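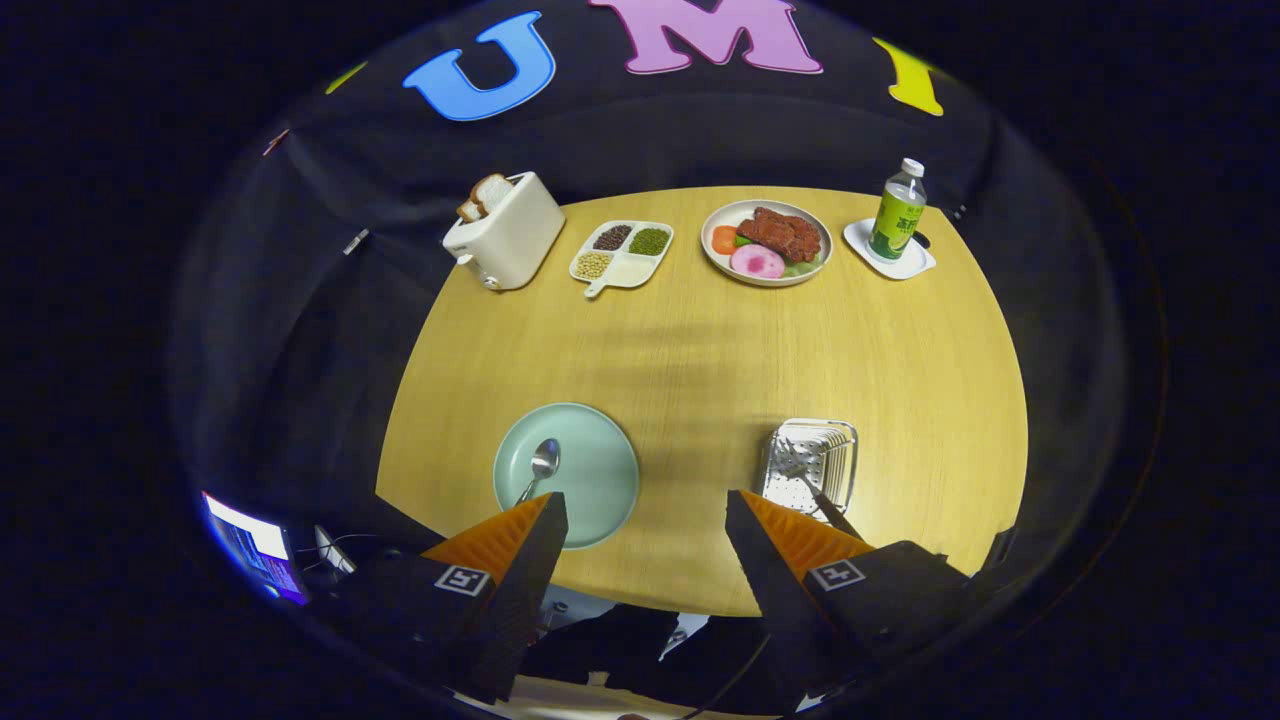
Letters up on the black backdrop, table in front.

Craft > Parties > Fabric letter backdrops

I've made nine of these backdrops now, for birthdays, a school fete and one very loud retirement lunch, and I still reckon black fabric is the way to go. Bright letters jump off it and it hides a multitude of sins (mainly my pinning). Mine is a cheap cotton drill from Moodley, the fabric place near the station. You want it matte. I tried a satin one year and every lamp in the room showed up in it!

Cut the fabric to 190 cm wide, which covers a normal trestle with a bit left over each side. Wash it first if you're fussy. I'm not, but I do run a warm iron over it the night before and then roll it round a cardboard tube. Folding it gives you a grid of creases that won't drop out by party time.

For the letters, print or draw your templates onto thin card, trace them onto coloured paper and cut them out slowly with small scissors. Chunky fonts with serifs look great but take forever, so if you've got a long name to spell, go plain. I like a different colour for each letter, then a paler border glued behind. To get the border, trace round the finished letter a few millimetres out and cut again. It's fiddly, but put the telly on and you'll get there.

Lay the whole lot out on the floor before anything gets stuck down. Tilt a few letters this way and that, because dead straight ones look like a shop sign, and mine never come out dead straight anyway. Stand on a chair, have a squiz, shuffle them about.

Then stick them on with 2 dabs of removable putty per letter, or double-sided tape if it's a one-off. Big letters might want a pin at the top as well. Hang the fabric first and add the letters after, otherwise they peel off while you're wrestling with the rail (ask me how I know).

When it's over, peel the letters off from the bottom up and keep them flat in a big envelope. Mum's 70 is coming up in May, so my M is about to get another run.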